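Medicine sort-out and the table cactus

The bottle and pill sort-out at Prendside is on 28th February. Bring anything you no longer take, in its original container, with your name blacked out. Drop-off closes at 4, and the 32 reusable trays from Clistavska are for sorting only - please leave them behind.

The cactus stays on the wooden table. It gets a little water every six weeks until May, so please don't top it up.

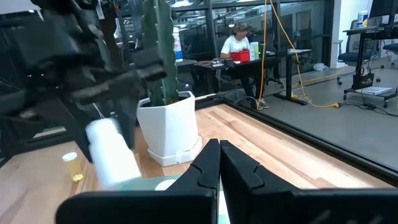
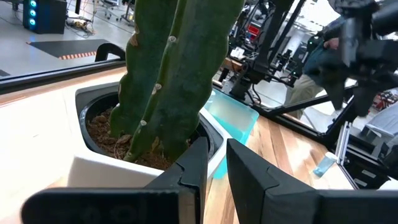
The cactus in its white planter on the wooden tabletop.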